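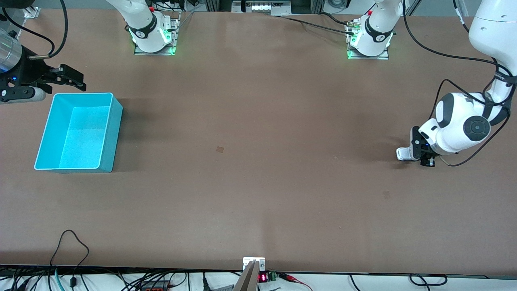

Ebuka Isah asks: do I really need a bin on the table, or can I just sort into piles?

Piles work, but a bin is so much nicer! Everything for one room goes in, you carry it off, and you come back for more. We love an open one with no lid to fuss with.

What size should I get for the Lurnen sorting table?
The 24-quart Dokell fits well and still leaves space to work. Go bigger only if you sort a lot of bedding.

Where should the bin go?
Off to one side – whichever side you don't reach with first. Keep the middle for sorting.

How many bins per household?
Three is a great start. Families of 4 may want one each.

How do I keep the tabletop looking good?
A soft cloth and a little warm water after every session. Small marks are part of owning a table you use, and we think they're fine!

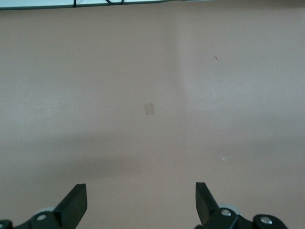 The plain tan tabletop, with a small square patch near the middle.

Can I order a replacement top?
Yes, through Oyelaran. The next batch ships in August.

Last updated Jul 16, 2023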